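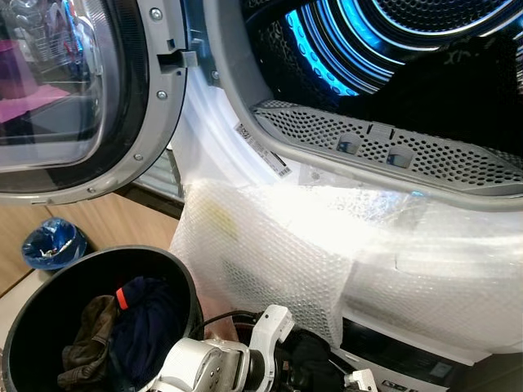
Slide 1: Door open, blue light on, one dark thing left in the drum.

Okay, hi everyone, can you hear me at the back? Good. I'm Nisreen Jaber, I have 28 minutes, and I'm going to spend them all on laundry (I know, I know, you picked the session!).

Start with the hello, then thank Ghada Zoubi for the invite and for lending me her clicker. Mention that questions are at the end but people can yell if I mumble.

So. The dryer. I love a new dryer, and I love that blue light more than any grown woman should. Point at the bubble wrap on the front. Ask who in the room has left the wrap on something for way too long. Wait for hands. My own record is a microwave, and it was 18 months.

Then get them looking at the long gray grill along the lip of the opening, with all the little holes. That's the lint filter, and it's what I really want to talk about. Two small tabs on it, see them? People walk right past this part. At the Nunard workshop in November I asked a group of 30 how often they clean theirs, and the most popular answer was a kind of embarrassed laugh.

My rule is every load. Before the clothes go in, so it's already done when you're tired and just want your towels. Dry fingers or a soft brush, and then every so often a wash in warm soapy water, and let it dry all the way before it goes back.

(If Knut Harms is in the room, tease him about the toothbrush. He'll enjoy it.)

Pause, drink water, next slide.

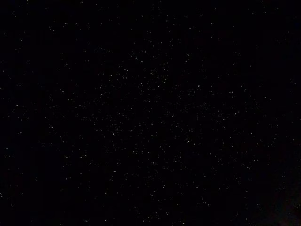

5 min read

Black, with pale specks all over it. Leave this one up for a few seconds and don't talk, let them squint at it. Somebody is going to say stars, somebody always says stars!

I'm not going to tell you what each speck is, I couldn't. Lint, dust, grit, take your pick. What I want from you is the feeling, that little sinking feeling when you're on your way out the door in your good black pants and you look down. Look how they bunch up through the middle and get sparse toward the sides.

Now the dark clothes part, go slowly here, people take notes:

Wash darks with darks, and keep towels far away from them. Turn things inside out. Check pockets for tissues, then check again. Don't stuff the drum, things need room to tumble. Shake each piece out hard before it goes in the dryer, outside if you have a porch.

Tell the tissue story. One tissue, one black cardigan, 70 people at my cousin's engagement party. Keep it short this time, it ran long at Haddadin.

Hand out the brushes. Nisreen Atallah has the box, she's by the side door.

Then questions.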